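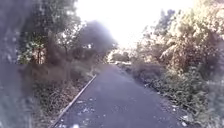 **What happens to a mystery novel when it goes out of print?**

Most of the time it sits. The publisher stops printing it, the stores sell or return what they have, and the remaining copies move through library sales and thrift shops until they wear out. The rights may go back to the author or the author's family, but someone has to ask for them, and very few families know that they can.

Naylor Editions, a small press in Bamton, has built its list out of books in that condition. It publishes crime and mystery novels that first appeared between the late 1940s and the early 1970s, nearly all of them as cheap paperbacks, and nearly all of them by writers whose names mean nothing to a reader under sixty. There are 13 titles so far. The most recent, a police story set in a cannery town, came out in June.

The press works from two rooms over a shoe repair shop. One room is for editing and the other is for mailing. The shelves in the mailing room hold finished stock, and the shelves in the editing room hold old paperbacks, many of them without covers, bought in boxes from estate sales. A box usually has one or two books worth reading to the end. Many boxes have none.

## Finding the owner

Choosing a book is the quick part. A reader at Naylor finishes an old novel in an evening, writes half a page on it, and passes it along. If three readers like it, the press starts looking for whoever owns it.

That search can take longer than it took to write the novel. Paperback houses of the period were bought, merged and closed, and their contract files went wherever the furniture went. Pen names make it worse. One author on the Naylor list wrote under four of them, and two of those were shared with other writers working for the same editor. The press spent most of two years on that one book. The answer was in a probate file in a county courthouse, where the copyrights had been listed between a boat trailer and a set of encyclopedias.

Families react in different ways. Some had no idea there were any books. Some knew and were embarrassed, usually by the covers, which ran to women in slips and men with their collars up. One family asked that a dedication be removed, and the press agreed. Another asked for a happier ending. The press said it couldn't do that, and the family signed anyway.

When no owner can be found, Naylor doesn't publish. Five finished files are sitting in a drawer for that reason, typeset and proofread. The press typeset them too early, in its first years, and it no longer works in that order.

## Cleaning up the text

The old paperbacks were made fast, and it shows. Lines were dropped and lines were repeated. In one of them a detective parks a green Ford and drives off in a gray one, and in another a bartender dies in chapter six and serves a drink in chapter nine.

Naylor fixes printing errors and leaves the writer's own mistakes alone. The Ford stays two colors. So does the bartender's last drink, although that one was argued over for a week. The house rule is that an error gets corrected if a typesetter could have made it and left if only the author could have. It doesn't settle every case, but it settles most of them.

Cuts are harder. Paperback houses liked a fixed page count, and a long manuscript was trimmed to fit, often without the author being told. For two of the titles a carbon copy of the manuscript survived, and the press printed the longer version both times. One is plainly better for it. The other has a forty-page stretch about a divorce hearing that a reader in a hurry can skip, and several reviewers have said so.

Language is left as it was written. Each book has a short note at the front giving the year and saying that the text hasn't been softened. Some novels were turned down at the reading stage because their view of people was too ugly to put back into stores, and the note isn't used as cover for those.

## The numbers

A first printing is 875 copies. The printer is Cirkov, a short-run shop in Nindton that mostly does church cookbooks and local histories. The press would like to order 1000, where the unit price drops, but the mailing room won't hold them unless something else sells out first.

Subscribers take a large part of each printing. They pay once a year and get every new title as it comes out, without knowing in advance what it will be. The rest goes to independent stores and to people who order direct. Four of the books have been reprinted. The best seller on the list is the shortest, a 113-page novel about a night clerk who opens the wrong suitcase. It's a good book, but the people who pack the orders think the page count sells it. Buyers write that they read it on a train or in a waiting room and then came back for a longer one.

No title has made much money. The press pays its authors' estates a small advance and a standard royalty, and for many of those estates the check is the first from the book in fifty years. Two people are paid full time. The readers are paid by the report.

## Are they any good?

Some are very good. The night clerk book has a last chapter that holds up against anything written in the form at the time, and the cannery novel is sharp about money and who has it. Others are ordinary books with one strong thing in them, a setting or a voice or a single long scene. A couple are creaky. The plots lean on telephones and missed buses, and the killer is too often the person with the nicest manners.

But they were written by people who had a deadline and a rent payment and knew how to start a story. Open any of the 13 and something has gone wrong by the bottom of page two. Readers who have been worn down by six-hundred-page thrillers with three timelines may find that a relief.

The next title is due in the fall. It's a courtroom mystery from 1958, and the press is still missing pages 41 and 42. Every copy it has bought so far came from the same bad batch, with pages 39 and 40 printed twice. The readers are going through another set of boxes, and the typesetting is on hold until a clean copy turns up.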